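報道関係各位

株式会社トリキタウ
広報室

卓上で蒸し、卓上で取り分ける「蒸したて点心講座」を10月に開講
　電気蒸し器を用いた肉まん・あんまんの家庭向け実習、トリルケリア調理室にて

株式会社トリキタウ(代表取締役:ヴラスタ・ディミトロフ)は、家庭における蒸し料理の普及を目的とした実習形式の講座「蒸したて点心講座」を、本年10月より、当社が運営する料理教室「トリルケリア調理室」において開講いたします。講座は毎週木曜日に実施し、生地の仕込みから蒸し上げ、皿への取り分けまでを一回の受講で学んでいただく内容です。

■開講の背景
当社が教室の受講経験者を対象に実施したアンケートでは、1363名から回答が寄せられ、このうち700名が「家庭で蒸し料理をほとんど作らない」と回答しました。理由としては、大きな鍋や蒸籠の準備が煩わしいこと、火加減と水の残量に気を配り続けなければならないこと、蒸し上がった饅頭の皮が取り出す際に破れてしまうことなどが挙げられています。
当社はこの結果を受け、コンロを使用せず、食卓や作業台の上で完結する蒸し方を講座の中心に据えることといたしました。献立の監修は、点心の指導に長く携わってきた料理講師のマテヤ・ジヴコヴィッチが担当いたします。

■卓上の配置について
本講座では、蒸し器を作業台の中央に据え、片側に蓋の置き場所、反対側に取り皿を置く配置を基本としています。蓋、蒸し器、皿が横一列に並ぶことで、蓋を外してから饅頭を皿に移すまでの動線が短くなります。蒸し皿には小さな丸い穴が並んだものを使用し、饅頭は互いの間隔を十分に空けて並べます。
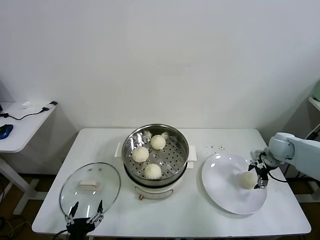 取り皿には、饅頭を重ねずに置ける大きさの、縁がわずかに立ち上がった白い丸皿を推奨しています。底の平らな皿であれば饅頭が転がりにくく、ひだの向きをそろえて盛り付けることも容易です。左利きの受講者には、蓋と皿の位置を入れ替えた配置をご案内いたします。

■講座の内容
講座は以下の順序で進行いたします。

一、生地の仕込み
小麦粉、ぬるま湯、酵母、砂糖、少量の油を合わせ、表面がなめらかになるまでこねます。発酵の見極めは時間ではなく生地の膨らみで判断するものとし、指で軽く押した跡の戻り方を各自で確認していただきます。

二、包み
生地の中央を厚く、縁を薄く延ばし、親指を支点としてひだを寄せます。ひだの数に決まりは設けておりません。閉じ目が開いたまま蒸すと餡の汁が流れ出るため、最後のひねりについては講師が一人ずつ手元を見て指導いたします。

三、蒸し
蒸し器に水を入れ、蒸気が十分に上がってから饅頭を並べます。加熱中は蓋を開けず、終了後もすぐには外さずにしばらく置きます。蓋は奥側から手前に傾けず、手前側を低く保ったまま横へ滑らせ、水滴を饅頭に落とさないように扱います。蓋の内側に付いた水滴の処理も実習に含まれます。

四、取り分け
饅頭は上からつままず、底に近い部分を左右から支えて持ち上げます。皿に移した饅頭同士が触れ合ったまま冷めると皮が貼り付くことがあるため、移した後に位置を整えるところまでを一連の作業として扱います。

■監修者のコメント
料理講師 マテヤ・ジヴコヴィッチ
「饅頭の出来は、生地と同じくらい、蓋を開けてからの扱いで変わります。ご家庭では蒸し上がった途端に慌ててしまい、皮を破いてしまう方が多くいらっしゃいます。講座では取り分けの練習に十分な時間を取りました。形が多少不ぞろいでも、皮がきれいに残っていれば食卓では立派に見えるものです」
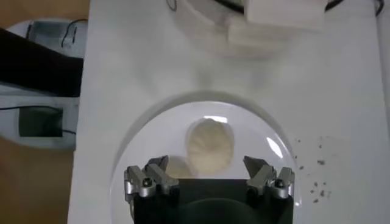 問　自宅に電気蒸し器がない場合でも、講座の内容を家庭で実践できますか。
答　鍋と金属製の蒸し台の組み合わせで代用が可能です。その場合は蓋を布巾で包み、水の残量を途中で確認してください。代用時の手順は、受講時にお渡しする冊子に掲載しております。

■教材および器具
受講者には、配合表と手順をまとめた冊子「グラニルモン点心帖」を配布いたします。冊子の編集は当社教材課のイポリト・レデスマが担当し、冷凍保存した饅頭の蒸し直し方についても頁を設けました。
実習に使用する器具は教室で用意いたします。受講者には、前掛け、手拭き、持ち帰り用の容器をご持参いただきます。容器は、饅頭が蓋に触れない深さのあるものをお選びください。

■開催概要
講座名:蒸したて点心講座
開講時期:10月
開催日:毎週木曜日
会場:トリルケリア調理室 2階 実習室
対象:料理経験を問わず、どなたでも受講いただけます
申込方法:トリルケリア調理室の受付窓口にて承ります
申込時の講座番号:1111

小麦を使用する講座のため、食物アレルギーをお持ちの方は、お申し込みの際に必ずその旨をお申し出ください。餡の材料の変更につきましては、内容により対応できない場合がございます。

■今後の予定
当社では、本講座に続き、花巻および蒸しパンを扱う講座の準備を進めております。担当講師はスタヤン・ホジッチを予定しており、詳細が決まり次第、あらためてお知らせいたします。

■本件に関するお問い合わせ先
株式会社トリキタウ 広報室
担当:ブラゴイェ・オメロヴィッチ
取材および実習の見学をご希望の報道関係者の方は、事前に広報室までご連絡くださいますようお願い申し上げます。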